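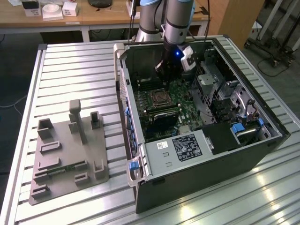 Print this page | E-mail this page

Ticket: Skinach tablet stuck on logo after system update
Product: Skinach 10, Wi-Fi model
Opened: 4 November 2018
Status: Solved
Priority: Normal

Problem as reported

The tablet offered a system update last night and I accepted it. It downloaded, restarted and got as far as the Skinach logo. It has been there ever since. The logo pulses, the screen goes black for a moment, then the logo comes back. Holding the power button turns it off, but it does the same thing when I turn it on again.

Battery was over half full when the update began. No SD card fitted. The only odd thing I can think of is that storage was nearly full. I have photos on it from June onward that are not backed up, so I don't want to do a factory reset unless there is no other way.

Support reply

Thank you for the details. Please don't reset it yet. Try these first:

1. Hold power for 30 seconds, even if the screen goes dark before that. Let go, wait a little, and turn it on as normal.
2. If the logo comes back, turn it off again. Hold volume up and power together until a text menu shows.
3. Use the volume keys to move to "Wipe cache partition" and press power to select. Your photos are not stored there.
4. Choose "Reboot system now". The first start after this is slow. Leave it plugged in.

Do not pick "Wipe data/factory reset". It is the line right above the cache option on this model.

Customer update

Step 1 made no difference. For step 2 it took me several tries to get the menu. It only worked with the charger unplugged. Wiped the cache, rebooted, and after about 10 minutes I got the "Optimizing apps" message. It then reached the lock screen, but restarted by itself before I could put in my PIN. It has now done this twice.

Support reply

Getting to the lock screen is a good sign. The system itself is loading and something that starts after it is bringing it down. Do you have the Pladden launcher installed? Version 3 has a known fault with this update. Please start in safe mode: when the logo appears, hold volume down and keep holding until the lock screen shows. "Safe mode" should be written in the bottom corner.

Customer update

Yes, I have Pladden. Safe mode works and the tablet stays on. I copied the photos to my laptop over USB before doing anything else. Free space is showing as 155 MB.

Support reply

Good. While still in safe mode:

- Settings > Apps > Pladden > Uninstall
- Settings > Storage > clear cached data
- Remove any large apps or videos you don't need. We suggest at least 2 GB free.

Then restart normally.

Customer update

Uninstalled Pladden and moved the videos off. Normal restart worked and it has been on all afternoon with no reboots. Settings shows the new system version. The only thing missing is my home screen layout, which I can set up again.

Support reply

The old layout was kept by the launcher and can't be recovered. Please use the stock launcher until Pladden has a fixed version in the store. We have linked this ticket to the existing launcher report.

Ticket closed. To reopen it, reply to the last message.

Print this page | E-mail this page

This site uses cookies to keep you signed in and to remember your settings. By continuing to use it you accept our cookie policy. OK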